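Caring for and Storing Caps
Handout for the second session, Skultby evening course in household textiles

Hi again! Last time we ran out of clock before we got to headwear, so I'm putting my notes down properly this time. Nghĩa Đồng asked me to go slower on the storage part, so I've given that more room than the washing.

Start by getting every cap you own out of the closet and onto one clear, hard surface. A bed won't do, the soft surface hides a warped brim. I did this at home last July and found 25 of them, most of which I'd forgotten (two still had tags on!).
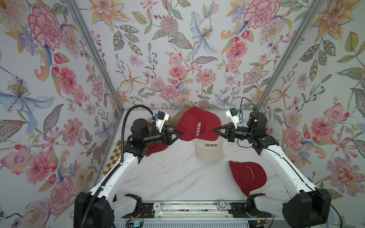 Now sort by color before you do anything else. Reds go together, beiges and creams go together, and anything you're unsure about gets its own spot. Red dye is the one I worry about. I once soaked a burgundy cap in the same basin as a white one and ended up with a pink I wouldn't wish on anybody. So test first – damp white cloth, inside of the brim, press and count to ten. If color comes off on the cloth, that cap gets cleaned alone.

Have a rag handy while you sort. Dust sits in the seams and around the top button, and a quick wipe saves you work later.
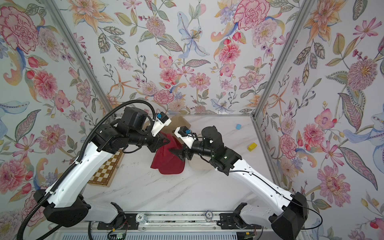

For washing, use cool water, a drop of mild soap and a soft toothbrush. Work on the sweatband first, then the crown, and go lightly over embroidery so the threads don't fuzz. Older caps may have cardboard in the brim, so bend it very gently and listen for a papery creak. If you hear it, spot clean only. Dry over an upturned bowl, away from the heater.

On to stacking, which is where Liviu Sandu and I disagree. He hangs his on hooks. I nest mine, one crown inside the next, all the brims facing the same way, five or six to a pile. Hooks stretch the strap, in my opinion, but try both and tell me what you think.

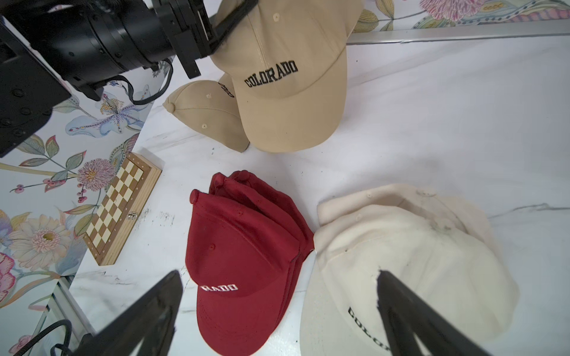
Whatever you choose, keep games, books and other hard-edged things off the pile. A box corner leaves a dent in a front panel that takes ages to steam out.

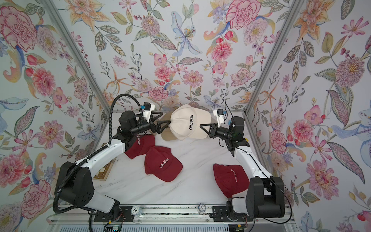 Light colors need the most attention, so save your best daylight for them. Turn the cap slowly and check the crown, the brim and the sweatband separately. Steady it from both sides while you look, the way the cream one is held here, with a light touch at left and right. Squeezing from the front puts a crease right through the panel.

For next time, bring one cap you've cleaned and one you haven't dared to. We'll be in room 404, and I'll have the steamer.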